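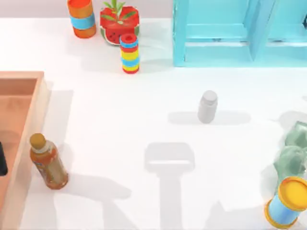

Orange can, slice of watermelon, white table.

About us

Hello, and welcome to Sidemow! I'm Farzad Bakhtiari, and if you've ever rung the shop, it was probably me who picked up (sorry about the kettle in the background). We teach people to cook at home. Plain, everyday cooking, the sort you do after work with a tired head and half an onion.

I started Sidemow because I couldn't cook. I'd moved into a flat above a shoe repair place on Farner Street and was living on toast and the odd boiled egg, and one August my neighbour downstairs got fed up with the smell of burning and taught me to make rice. Just rice! It took me four goes. I was so pleased with the fourth pan that I ate the lot standing up, and then I went and knocked on her door to ask what came next.

Lentils came next, then soup, then a chicken thing with lemons that I still make most weeks. After a couple of years friends began asking me to show them, and then friends of friends, and my kitchen only holds 2 people if one of them breathes in. So we took the lease on the old Urnar bakery, painted it over a very long weekend and opened the doors.

What we do now

Our evening classes run for six weeks and we keep them small. You cook every single time, you sit down and eat what you've made with everyone else, and you take home whatever's left. We start with knives and onions, go on to eggs, then beans and stews, then bread if the group fancies it (they always fancy it). There's a shorter course for students leaving home, and a Saturday-style family session in the school holidays which is noisy and lovely and gets flour in places I'm still finding.

We also have a supper club with guest cooks. The most popular so far has been the Lagos night, when we made jollof in the biggest pot we own and had a long, cheerful row over how much pepper it should have. I lost. My eyes were streaming and I went back for seconds.

We've had 2,271 people through the door, and the oldest was 96 when she signed up. She wanted to learn to make a proper curry and she got very good at it, far better than she'd admit.

How we like to teach

We don't shout, and we don't do foam or tweezers. If your sauce splits, we'll have a look at it together and work out how to save it, and if it can't be saved there's a toastie maker on the shelf by the sink. Recipes come home with you on paper, with room in the margins for scribbling. Mine are mostly gravy stains by now.

Tell us about allergies when you book and we'll change the menu so you can cook alongside everyone else. Aprons are provided. Please wear shoes that cover your toes.

Coming along

New courses go up on the bookings page, and the next one starts on 29 October 2023. If it's full, put your name on the waiting list, as places do come up. You can ring, email or just put your head round the door when the lights are on, and if we're in the middle of a class, come in and try something anyway.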